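Before the Bell: my start-of-year site and supervision checklist, with comments

Posted January 21, 2018

Brevthorpe goes back with 558 kids on the roll and I've just done the walk-through with a clipboard, a water bottle and not nearly enough sunscreen. A few people from other schools asked if they could pinch my list after I mentioned it in July, so I've typed the whole thing up, scribbles included. Use whatever suits your place and bin the rest. It covers gates, sign-in, supervision and paperwork. Fire and electrical are on a separate sheet and I don't do that one (lucky me!).

I mark things OK, FIX or ASK. ASK means I don't know who's responsible and I'm going to be annoying until I find out.

GATES AND FENCES

1. Front gate closes and latches by itself. OK. Bit of a squeal on it but it shuts.

2. Side gate to the Clarach Street crossing locked between drop-off and pick-up. FIX. The padlock was hanging open on the chain when I got there. We go through this every year. Someone nips out for a coffee, means to lock it on the way back, and comes in the front way instead.

3. Fence line walked end to end, both sides. OK, apart from one loose panel behind the bike shed that wobbles when you lean on it. I've put in a job for it. Please do walk the outside as well, you see completely different things from the footpath.

4. Sign at each gate telling visitors where the office is. FIX. The one at the back has faded so badly you could read it as anything. New one ordered.

KEYS AND DOORS

5. Key register matches the key cabinet. ASK. The register says 106 keys and I could account for all but 2 of them. One belongs to the music storeroom and I'm fairly relaxed about that. The other is a Schmieder master and I am not relaxed about that at all. If it's in your handbag or your ute, bring it in and I promise there'll be no speech.

6. Former staff and casual coaches have handed keys back. ASK. See above, grumble grumble. I've asked for a signed return slip to go on the exit form this year, so we're not relying on somebody's memory of a chat in the car park.

7. Every classroom door has a clear glass panel with nothing stuck over it. FIX. I checked all 32 rooms. Most were good, but a handful still had last year's posters covering the glass. They're lovely posters and they can go on the wall next to the door. Anyone walking past should be able to see in, whether there's one child in there or a full class. Same goes for the interview room and the sick bay, where half-frosted is fine.

8. Small rooms used for one-to-one lessons can be opened from the corridor. OK. I tried each handle from the outside with somebody on the inside, and that's the only way I'd tick it.

VISITORS, COACHES AND CASUALS

9. Sign-in tablet working, with paper book behind it. OK. We're on Varnum at the front desk now and I've come around to it. Keep the paper book anyway — the wifi drops out and then you've got a queue of parents and no record of any of them.

10. Working with Children Checks sighted, number written down, expiry date in the calendar. FIX. Three words for you: sighted, by someone. A photocopy in a folder doesn't tell me who looked it up or when. I've added a column for initials and a date, and I'd like both filled in before a coach sets foot on the oval.

11. Every coach and aide has signed this year's code of conduct. ASK. Some have signed last year's. The wording on private messages and lifts home has changed, so they need to read the new one and sign again.

12. Two adults rostered for away games and late pick-ups. OK for the first few weeks. After that the roster gets thin and I'd love a few more names on it.
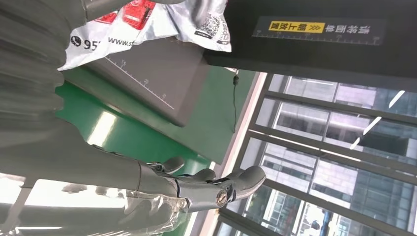 Lachlan Nisbet: Can I push back a little on number 12? We're a much smaller school and two adults at every late pick-up just can't be done, there'd be no one left to teach. What we do is wait out the front where the office can see us, and the coach rings in when the last kid's gone. Would you tick that or mark it FIX?

I'd tick it, Lachlan, as long as it's written down and the office knows it's their job to be looking. What worries me is when the second adult is sort of assumed. If your plan says the office has eyes on the pick-up spot until the phone call comes, then put a name next to it and I'm happy. What happens when the office closes early, though? I'd want a line for that too.

MESSAGES AND ONLINE

13. Team messages go through the school account, with a parent copied in. FIX. Two teams were still running their own group chats at the end of last year. No drama about what was in them, it was all sunscreen and oranges, but they should be moved over before the first training.

14. Staff know what to do if a student messages them privately. OK. It's on the card: don't reply there, keep a copy, tell the principal or the deputy the same day.

REPORTING

15. Names and photos of the people kids can talk to are up in every building. FIX. One of the faces on the poster left us a while back. New photos are booked and yes, I've been told I have to be in them.

16. All staff have done the mandatory reporting refresher. ASK. Waiting on certificates from the casuals. You don't need proof before you report a worry, and you don't get to decide it's nothing and sit on it. I'll say it again at the staff meeting, so bring a biscuit.

17. Reporting phone numbers tested. OK. I rang each one on the poster. Last time one of them went through to a carpet place, so now I ring them.

MORE COMMENTS

Comment: Our sick bay has a blind on the door and the first aid people want to keep it for privacy. Any ideas?

Half-frosting film! It's cheap, it goes on in an afternoon, and you can see there are people in there without seeing who's being sick in a bucket.

Comment: How often do you redo the whole list?

Full walk-through before first term and again in July. Gates and the key register I do every month, and I'll be doing keys a lot sooner than that if the master doesn't show up.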